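# Pancakes keep sticking on my stainless pan, what am I doing wrong?

**Dehua Dai**

I moved into a place in Trotlow in March and finally got rid of my old nonstick. Now I have a stainless pan and every single pancake glues itself down. I heat it on high, add butter, pour the batter, and then I'm scraping. The first one is always a disaster and the fourth one is burnt! 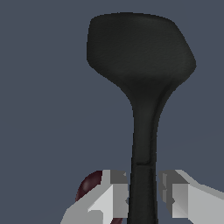
I've tried more butter and I've tried oil. The batter is just flour, egg, milk and a bit of sugar — same as my mom's. Is it the pan, or do I need to go back to nonstick?

---

**Herman Rondonuwu**

Your pan is fine, your burner is too high. I did the same thing for months. What works for me:

- Preheat on medium-low for a few minutes with nothing in the pan.
- Flick in a drop of water. If it rolls around like a bead you're there, and if it just sizzles away, wait a bit longer.
- Add oil first, then a little butter for flavor. Butter alone burns before the pancake sets (mine always did, anyway).
- Pour small. I use a ladle and only fill it halfway.
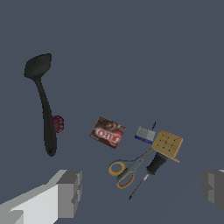
- Leave it alone until the edges look dry and the bubbles on top stay open. If it won't lift, give it another half minute and try again.

Wipe out the brown bits between batches too, they get bitter. And let the batter sit while the pan heats — I forget this half the time and they still come out okay, just flatter.

---

**Halletti**

just get a griddle lol. mine cost 63 bucks and nothing sticks to it

---

**Dehua Dai**

Herman, medium-low did it! Lost the first one, but the rest slid right out. Going to try your oil and butter thing tomorrow.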